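Rurkis footbridge reopens a river crossing lost for 70 years

By the features desk
10/01/2026

A steel footbridge across the Scanlon River has opened to walkers and cyclists in Rurkis, giving the town a second crossing for the first time since the old timber span was washed out 70 years ago.

The bridge is 1,261 feet long, including the approach ramps, and carries a shared path above the flood plain between the rail depot and the east bank neighborhoods. Engineering firm Cemska led the design. Herkisis was the main contractor and also built the ramps and the retaining walls on the depot side.

Until now, anyone on foot had to use the highway bridge north of town, where the sidewalk is narrow and runs next to truck traffic. The new route cuts the walk from the east bank to the rail station from 80 minutes to less than a third of that.

Two earlier designs were dropped. The first, a concrete arch, needed a pier in the middle of the channel, where borings found soft clay to a depth that made the foundations too expensive. The second was a suspension bridge with towers that would have stood in the approach path of the county airfield. 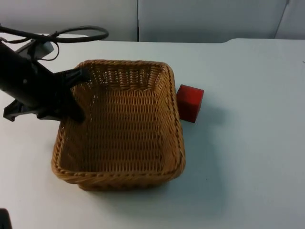

Cemska settled on a steel truss in five spans, with the piers kept to the shallow water near each bank and on the gravel island. The longest span clears the main channel. It was put together on the depot side and floated into place on barges in July, when the river was low enough for the barges to be held steady against the current.

The trusses are weathering steel and will not be painted. The deck is made of precast concrete panels, each bolted down separately so that a damaged one can be lifted out without closing the whole path. In all, 3,710 bolts hold the panels to the floor beams, and the maintenance plan calls for a sample of them to be checked every spring.

Lighting is set into the handrails and points down at the deck. Poles were ruled out early because of the herons that nest on the island.

Work on the east ramp took longer than planned. Crews found an old brick sewer that did not appear on the town's drawings, and the footings had to be moved several yards south. The ramp now has a bend in it that was not in the original design, with a wider landing at the turn.

The east bank trail connection is still gravel. Paving is due to start after the spring high water, and cyclists are being directed along Depot Street until it is finished.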